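About us

Asto is a small language school in Dustville. We teach evening classes to adults who have come here for work, for family or for other reasons, and who need the local language for everyday life. Elsa Kiiskinen started the school with one group of 8 students in a room above a bakery. Today we have 23 groups, and the bakery is still where many of us buy our bread before the lesson.

Elsa had learned four languages as an adult and she was not satisfied with the way she was taught. She had passed many tests, but she could not telephone a dentist. From this experience comes our way of working, which we call Wenetti. In a Wenetti lesson the students speak first and the grammar is explained after it has been needed.

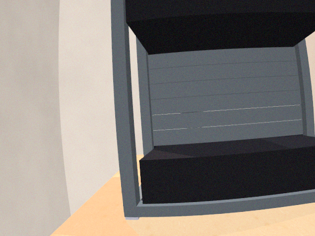 A course lasts from August until the beginning of summer, with a pause in the middle of winter. Lessons begin at half past five in the evening and take 50 minutes, then there is tea, and then a second lesson of the same length. We have kept the tea break also in the years when money was short. Many students have told us that they spoke their first free sentences there, usually about the weather or the bus.

Our teachers have all learned at least one foreign language after school age. We ask for this when we employ a new colleague, and we consider it as important as the diploma.
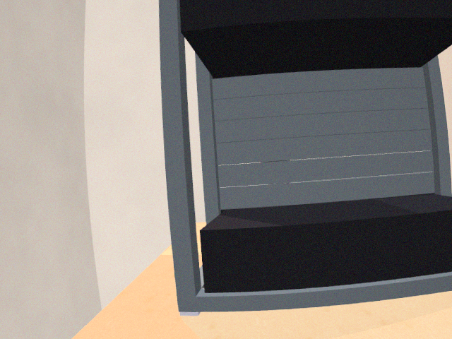 Frame with foot and bottom rail, in grey

Beside the courses we have a reading circle with the name Fan. It meets once a month and reads one short story, slowly, with a dictionary on the table. The circle is free of charge and you do not need to be a student of ours. Beginners may come and only listen.

We are not a large school and we cannot offer every level every year. If your level is missing, please write to us anyway, and we will tell you when the next group is planned.
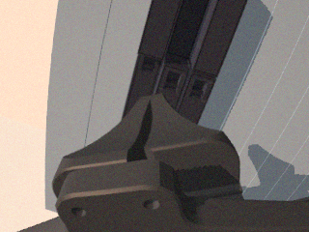
Elsa Kiiskinen: I still sit in the beginners' class every autumn, in the back row. Please do not be shy about your mistakes. I wrote to my first landlord that I wished to marry the flat, and he rented it to me.

You can register at the office or by letter. The office is open on teaching evenings from 5 o'clock.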